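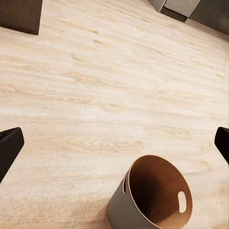

Orkeck Teach Kit, two handsets plus software
Reviewed 4 June 2022

I spent two evenings teaching a simulated robot to tidy up after people who don't exist. The Orkeck kit gives you a pair of handsets, one per arm, and a license for Lamel, the simulator it plugs into. You squeeze, the gripper squeezes. You sneeze, and the gripper has opinions about that too.

Setup took 8 minutes, most of it spent agreeing to things. The handsets are light and the triggers have a decent pull, softer than the ones on my old Jivach set, which felt like stapling a phone book. Lag is small enough to forget until you need both hands at once.
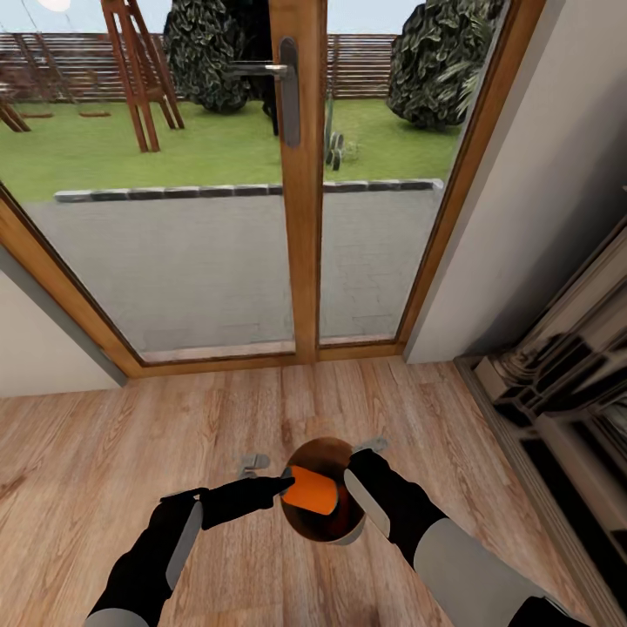

Two-handed work is where the kit earns its $427, or tries to. Moving one arm while the other stays put sounds easy, and my left hand did not find it easy. There is a freeze button for each arm, under the thumb, and I'd call it the best thing in the box. Sadly it sits right next to the button that throws away your recording. I lost over an hour of good demonstrations that way and said some words the headset mic may have kept.

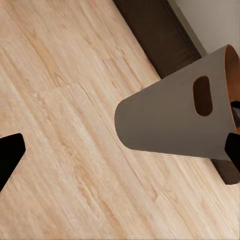
Wrist views are sharp but they take getting used to. Gray wastebasket, pale floor, two black fingers at the sides, and no feel at all for how far down anything is. Orkeck offers a depth overlay for this. It's a second window, and you will be looking at the wrong one.

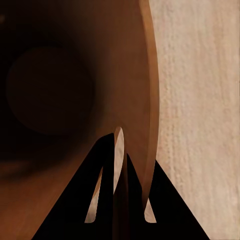

Close up, I steered mostly by the rim of things and by faith. The handsets buzz on contact, the same buzz for a gentle touch as for a collision, so you learn to treat every buzz as bad news. Van Dijk's pricier rig has graded feedback and I missed it.

Playback is excellent – you can trim the dithering off the front of a take, and I had plenty to trim. Export worked the first time. The carrying case smells like a new shower curtain. Three and a half stars, four if they move that button.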